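How to get something out of a robot open day

Start before you go. Write to whoever is hosting and ask one thing: will the robot do a task it wasn't set up for that morning? When I asked Dirkia this in September, Elaine Guerra in their visits office wrote back "we'll see on the day." Take an answer like that as a no and plan accordingly.

Step 1. Get there early. The doors at Dirkia opened at 9 and the first run was announced for 10. In that hour you learn more than in the demo. Watch who is teaching, what they hold, and how often they put an object back and begin again.

Step 2. Stand by the collection table. The stage is where the rehearsed part happens. The table is where people with hand-held grippers show the machine what a job looks like, over and over. Ask how many recordings went into the task you are about to see. I was told 1000. Then ask how many were thrown out. Duarte Cardoso, who was running the table, had to go and look that one up, and I never got the number.

Step 3. Pick one awkward object and stay with it. Boxes are easy to grip and every vendor brings boxes. Flowers are a better test: soft heads, thin stems, no two bunches alike. 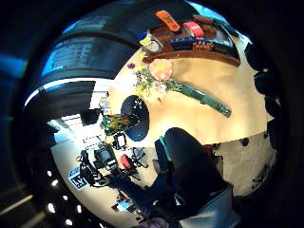 Ask for the same object turned the other way. If the presenter says it makes no difference, ask to see it. A polite refusal is worth writing down, with the time.

Step 4. Keep a tally. Mine has three columns: clean, helped, failed. "Helped" means a person touched anything at all, including the stop button. Out of 18 runs I marked 7 clean. The slide at the end said the system was "reliable in everyday settings," and I would like to know whose.

Step 5. Find out what is off to one side. Is somebody at a keyboard during the run? Is the robot choosing, or is it being steered? At Kudora's day last year I had to ask twice before I got a straight answer.

Step 6. Don't sign up for anything on the spot. The Plidton trial offer came with a discount that ended at 5 that afternoon. It was back on their website the following week.

Write up your notes the same evening and send your open questions by email, so the answers are in writing. I'm still waiting on two of mine.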